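Second arm for the Meltuddale bench – quote doesn't match what we need
17 October 2021
Posted by Baiba Dzene

Right, I'm putting this in as a ticket even though nothing is broken, because the last time I asked for money by email it sank without trace and I'd like a log we can all point at this time!

The problem: we have a quote from Pruvost for gripper spares and a spare set of fingers, and it's wrong in two places. They've priced the fingers for the older coupling (I rang and checked, the chap was very nice about it) and they've left off the carriage to Hundton entirely. So the total everybody has been passing round for the December order is too low, and I'd rather we found that out now than when the invoice lands.

What I've tried so far:

First I went back through the old order folder to see what we paid last time. No luck – the delivery note is there but the price page isn't. If anyone has it in their inbox, please shout.

Then I asked Mornik for a comparison quote. They came back in 2 days (lovely) but with a lead time of 13 weeks on the fingers (less lovely). Their fingers are cheaper, but they want a minimum order, and I don't fancy explaining a drawer full of spare fingers to Edvin.

Then I tried cutting the list down. The baseplates and bricks come out of petty cash and I've taken them off. The clamps can wait. What can't wait, to my mind, is a proper tray for the bricks. At the moment we set them out by hand in a line on the marble-effect top, and each reset is a person standing there doing it when they could be doing something else. I timed myself and a full reset took me 70 seconds, which doesn't sound like much until you've done 30 of them before lunch. A printed tray with slots would cost us next to nothing and I've put it in as a separate line so it can't get struck out with the rest.

I've put three views of the bench in with the ticket, so whoever signs this off can see the sort of job we're buying for.

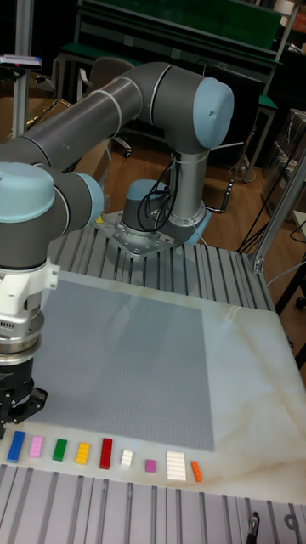
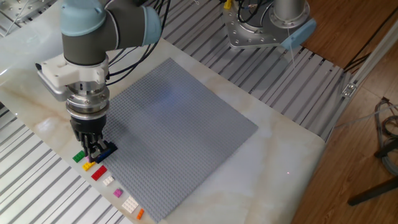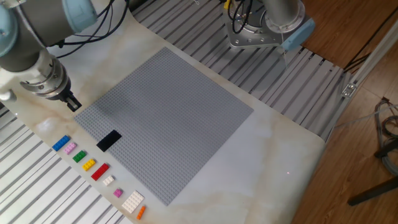
Grey baseplate and brick row in all three; the middle one has the gripper holding a dark navy piece.

Anyway, back to the money. My suggestion is that we ask Pruvost to requote with the right coupling and the carriage shown on its own line, and keep Mornik as the fallback if the new figure makes anyone faint. I'd also like us to put a bit aside for cable management next year – it never makes it onto a list because it's dull, and then we end up buying clips one bag at a time at shop prices.

Things I still need an answer on before I can close this:

Does the spares budget carry over if we order in December and the parts turn up afterwards? I've had a yes and a no from the same office.

Do we want one spare set of fingers or a set for each arm? I've assumed one. If it's one each, the whole sum changes and I'll need to redo the form.

Who signs for Hundton now? The name on the form is someone who left.

Status: open, waiting on Pruvost. I'll update when the requote comes through.

Comments

Edvin Lie: Fine by me on the tray, go ahead and get that printed. I'd go for one spare set and see how we get on. Have you checked whether the Pruvost price includes the screws? Last time they were extra and we had to place another order just for those.

Baiba Dzene: Ooh, good point, it doesn't say. I'll ask when I chase them. And no, I hadn't thought of the screws at all.

Edvin Lie: Carryover question is one for finance at Meltuddale, don't go by what the Hundton office tells you. Get it in writing if you can.

Baiba Dzene: Will do. Leaving this open.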